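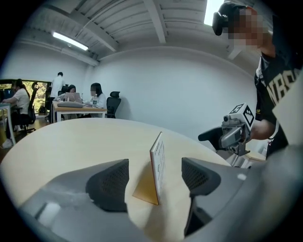

birch-colored top with the rounded edge, one of the small cards in its amber stand

tablesaw_2102
Posted Tuesday, 8:14 am

OK folks, I need opinions on signs. We moved into the top floor at Stevstead in April (white walls, white ceiling, a skylight, I love it) and I'm in charge of what goes on the tables. Right now it's a small upright card with several lines of print on it, in an orangey see-through stand. I like the stand a lot! It throws a bit of a warm tint, and with all that white up there the room can use it. But the text is tiny. I wrote it all myself, so of course I think every line matters, and a coworker told me she'd been walking past hers for weeks without reading a word.

So do I go bigger on the card, cut the text, or both? And does anyone have a stand they'd swear by? Budget is small.

pinecone_desk
Cut the text. I did table cards for a cafe for years and the rule in my head was whatever you can read while holding a coffee. Room name, wifi, one more line if you must. Everything else goes on a sheet by the door.
The amber is pretty, keep it.

Galanis_fan
Disagree with pinecone a little. A cafe table gets a new person every half hour, an office table gets the same people every day. They'll read the long version once, when they're bored in a meeting, and then they know it. I'd keep the lines and bump up the type. What size are you printing at?

tablesaw_2102
Uh, whatever the template came with? I think it was 9 point. I know, I know.

Galanis_fan
Nine!! Go to 14 and see what falls off the bottom. Whatever falls off wasn't important.

pinecone_desk
So... cut the text :)

Galanis_fan
Fine, yes, but with a bigger font doing the cutting for you.

mossy_ledger
Can I ask about the table instead? That's a nice pale top. Is the edge rounded all the way around or just on the one side? We're looking at something similar, and the square corners on our old ones have been catching my hip since forever.

tablesaw_2102
All the way around, and the corners too. It's from the Kodolow line, we paid around 900 each. They do mark if you leave a wet mug on them, so get coasters. I had a line about coasters on the card, which I guess tells you how well the card is working.

mossy_ledger
Ha, thanks. 900 is more than I hoped but less than I feared. Ours were quoted at 1000 before delivery.

quietcorner
I'm going to be the grump and say no cards at all. Every stand I've ever put on a table ended up shoved to one side, or on the floor, or in somebody's bag. People want the whole top. Screw a small plate to the wall and be done with it.

tablesaw_2102
The walls aren't ours to drill into, sadly. I did think about sticky hooks, but the paint up there is fresh and I'd be the one touching it up. Also there's the slope – on one side there's hardly any wall at a height where you'd look.

quietcorner
Then tape it to the door. I stand by the grumpiness.

pinecone_desk
Back on stands – ours came from Trundinano and they held up fine, though the clear ones scratch and look cloudy after a year. A tinted one hides that better, I'd think. Wipe with a soft cloth, no paper towels.

Galanis_fan
Seconding no paper towels. And watch the skylight. I had colored acrylic in a sunny window and it faded on the side facing the glass. Took two summers, but still.

tablesaw_2102
Ooh, hadn't thought about fading. I'll move the ones that get direct sun. Plan for now is 14 point, wifi and coasters and the room name, heavier paper so it stops curling. Printing a couple tonight and leaving them out without saying anything to see if anyone mentions it.

mossy_ledger
Put the coasters line first!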